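Darville Renters Board > Deposits

ymandoval_yatziri
Moving out Tuesday. Landlord wants 80 for carpet cleaning. Normal??

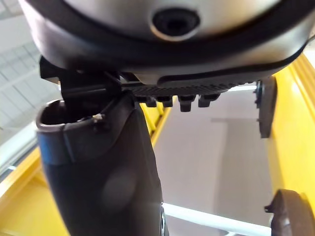
Re: Deposits

morven_c
Nope. Wear and tear. Dont pay it.

banafsheh_b
Depends on the lease - mine in Nisbet had it in writing, page 12. Had to pay.

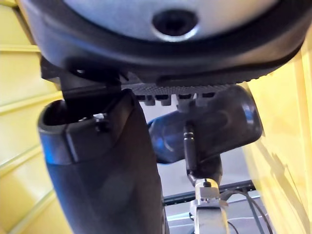
Also get teh receipt. They have to show one.

morven_c
Written down doesn't make it legal tho

MacLeish13
Disagree, you signed it. I lost that fight.

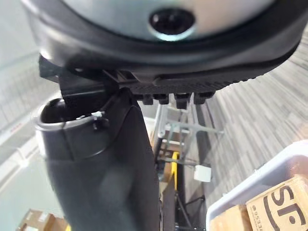
Took 2 months too. Just rent a machine and do it yourself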